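Friday, February. Table arm, cloth folding cell. Written by Ingvild Wikström.

Came in at 8 and found two messages from Rogério: the fingers close too late on the upper layers, and the wrist view is soft again. I took the second one first.

I wiped the lens cover of the wrist camera with a lens tissue and took a still with the arm low above the table. 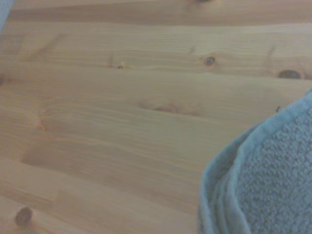 Wrist view after wiping. Pine boards, towel at lower right.

Still slightly blurred. The knots are easy to read but the finest grain is not, so it is the focus and not dirt. I did not turn the focus ring today, as Ka-ming wants to make the calibration again afterwards and he is away until next week. Please leave it as it is, also if it annoys you.

Then the fingers. The counter stood at 2,957 closings since the last change of pads. I checked the four screws of the finger mounts and one of them was loose by maybe a quarter turn. Tightened, with a little thread lock. I set the closing force down from 88 to 70 per cent and wrote the new value in the Jando settings file, with my initials.

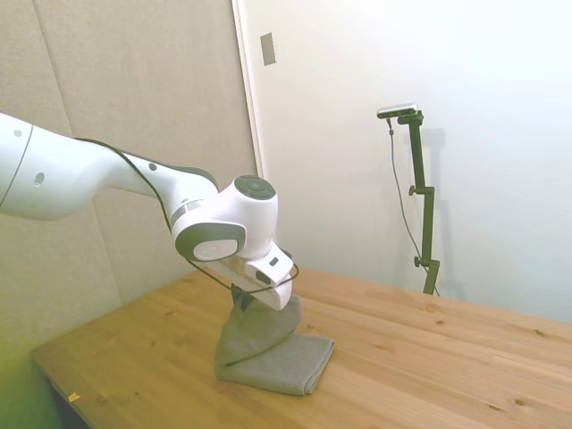
With the lower force the corner pinch should be done slowly, and I would like that we keep it slow until Maeve has looked at the pads. The cable along the arm also needs a check: it must have enough slack for the wrist to turn, but no loop that can catch on the stand. Ikechukwu has ordered new clips from Drillen.

Still open: focus, clips, spare pads (two pairs in the drawer under the Fung power supply, I think the older type).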